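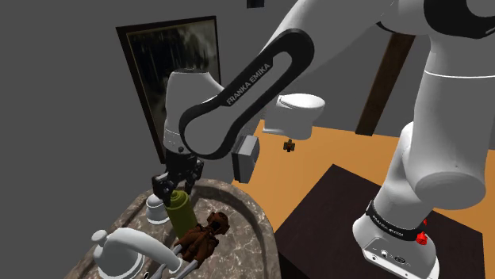 clendell72
Moderator, Kitchens and Baths

Sealing a marble vanity top, how often?

We put a round marble top in the downstairs bath in January. The shop in Grarnau that cut it said to seal it every 2 years. My neighbor says twice a year or it will stain. It's honed, not polished. Toothpaste has already left a dull spot next to the faucet. Did I wait too long?

gramelance
Dull spot is etching, not a stain. Sealer won't stop that. Anything acidic or gritty will do it, and some toothpaste is both. On honed stone you can often blend it out with a marble polishing powder and a damp cloth. Go easy and check it dry.

brondum_tile
Do the water test before you buy anything. Put a spoonful of water on the stone and leave it 5 minutes. If it darkens, seal. If it doesn't, leave it alone. Mine has gone four years on one coat.

wetsaw_pete
Disagree with waiting that long. A bathroom top gets soap and hair dye and standing water – I do mine every fall and it looks the way it did when it went in. A bottle of sealer is cheap next to a new top.

brondum_tile
Hair dye will get through sealer anyway if you let it sit. And if you put sealer on stone that doesn't need it, it dries on the surface and leaves a haze. I've had to strip two of those for customers.

wetsaw_pete
Only if you don't wipe it off. Read the can.

clendell72
Did the water test tonight. Darkened near the drain, fine everywhere else. Do I seal the whole thing or just that part?

gramelance
Whole thing, thin coat, buff off what's left after the time on the label. Keep it dry for 72 hours if you can use another sink. Fix the etched spot first.

clendell72
Ok, ordering the powder.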